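Gurkatham gets its town ball team back this summer

It's official, folks. The Gurkatham team is playing amateur baseball again, and I got the word Monday while I was standing in line for a sandwich, so forgive me if I did a little hop in front of the whole deli.

Home games will be at the old field on the Gindthorpe road, and the first one is against Yeon.

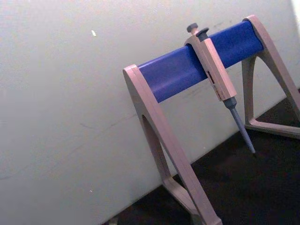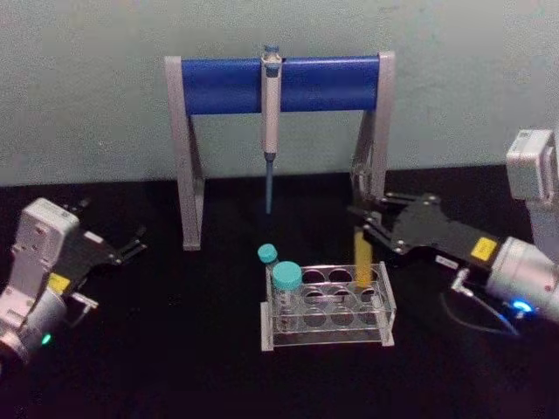
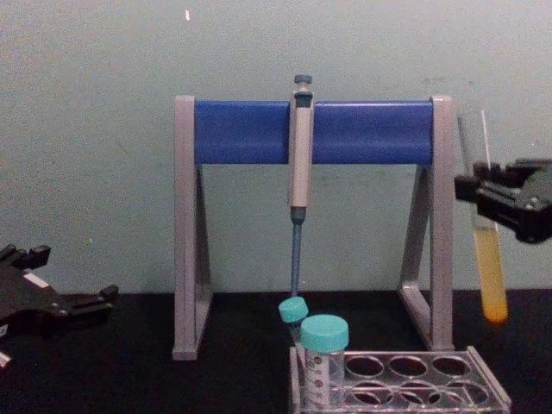
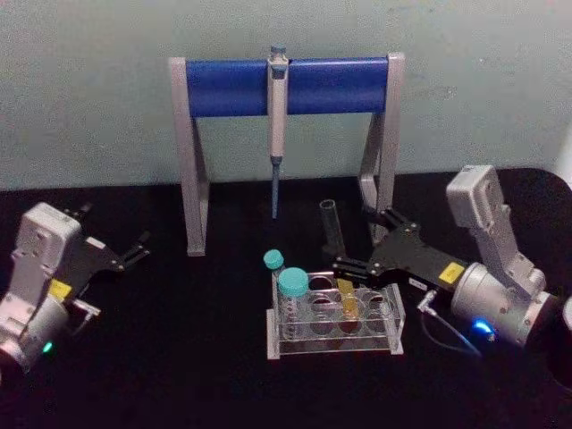
The stand with its blue bar, against the wall.

4 min read

If you're new around here, you may not know there ever was a team. There was, and it was pretty good for a while, and then it was pretty bad for a while, and then one spring there weren't enough guys to fill out a lineup card. The league held our spot open for a season and after that it didn't. A few of the younger players drove over to Evach to keep playing and a couple of them still do. I don't blame them one bit, although I did have trouble clapping when they came up to bat against anybody I liked.

What changed is that the high school has had two big senior classes in a row, and a bunch of those kids are home for the summer and still want to play. They put out a sign-up sheet in April. I figured they'd get a dozen names, and they got 18. That's enough for a real roster with some pitching left over for the weekend doubleheaders (and if you've ever watched a shortstop pitch the last three innings of a second game in July, you know why I'm happy about that part).

The league said yes at its spring meeting. The vote was quick, from what I hear. Yeon and Evach both wanted us in. It gives them a short drive, and it evens up the schedule so there isn't one team sitting home every weekend.

Now for the field. I went out and walked it last week and it's in better shape than I expected. The infield needs edging and the lip behind second base has built up so much that a ground ball is going to take off like a ski jumper. The outfield is fine. It's a bit soft in left, but it was always soft in left. The home dugout roof is getting new boards, and the backstop netting has been ordered. The scoreboard works except for the visitors' hits, and I say leave it.

There's a work night coming up, starting at 6 in the evening. Bring a rake or a flat shovel if you have one. Gloves too. Somebody always brings bars, and I'm hoping it's the lemon ones again.

Money was the other question. The team needed $1600 to get going, for the league fee, baseballs, umpires for the first stretch of home games and the insurance. It's covered. Most of it came in from a pancake breakfast I'm sorry to say I slept through, and the rest was businesses buying signs for the outfield fence. There's still room on the fence in right center if you've been thinking about it. Signs are $60 for the season and you have to bring your own plywood.

Uniforms are a mixed bag so far. The old gray road pants turned up in a storage room at the school, and they fit some people. The jerseys will be new, in the dark green the town always wore. I did ask about number 41, which was on the back of the best left-hander I ever saw throw on that field, and nobody's been given it yet. I'm not saying it should be retired. I'm just saying I asked.

The schedule is mostly Wednesday nights and weekend afternoons. After Yeon, the team goes on the road to Evach and then comes home for three straight. League playoffs start at the end of July, and every team gets in, so don't go worrying about the standings in June. The top seed hosts. Past the league playoffs there's a region tournament, and I am not going to say one more word about that because I don't want to be the guy who jinxed it before anybody had thrown a pitch!

Expect some rough nights early on. A few of these guys haven't seen live pitching since their last high school game, and Yeon has kept pretty much the same lineup together for years. Their third baseman hits everything. I'd be pleased with a close game and very pleased with one where we turn a double play. The catching should be solid right away, with two of them on the roster who can both throw, and there's real speed at the top of the order.

Concessions will be open for all home games, with hot dogs, popcorn, pop and those frozen lemonade cups that you have to eat with the little wooden paddle. Kids who bring back a foul ball get a free freeze pop, same as it used to be. Admission is whatever you put in the coffee can at the gate.

Parking is along the road on the field side only. Please don't block the driveway on the corner, they've been good neighbors about the lights and the noise.

I'll have the full schedule up here as soon as the rain dates are settled. Game time for the opener is 7:30, and I'll be on the third base side in the green lawn chair with the busted armrest.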